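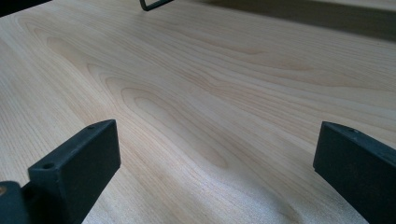 Why Flat-Sawn Boards Cup

A board cut tangent to the growth rings does not shrink evenly. Across its width, most species lose close to twice as much as they do through the thickness, and almost nothing along the length. The face that was nearer the bark shortens more as it dries, and the board pulls into a shallow trough.

The cathedral figure that furniture buyers like is a sign of this cut. Quarter-sawn stock shows straight lines and stays flatter, but the log gives less of it, and mills price it to match.

Westholm, a joinery shop in Plultthorpe, tracked the effect in its June stock. Staff stickered 100 flat-sawn boards in an unheated shed, left them three weeks, then moved them to the bench room. Of these, 78 needed a second pass through the planer before glue-up. The rest went straight to the saw.

The shop now follows a plain routine:

Check moisture at 3 points per board – both ends and the middle.
Plane both faces by equal amounts.
Stand boards on edge overnight so that air reaches each side.

Finish matters too. A top sealed on one face only will take up moisture through the other and bend again, sometimes months after delivery. The Odar table line gets the same number of coats underneath as on top. The Laing shelves, which are narrower, get one coat fewer on each face.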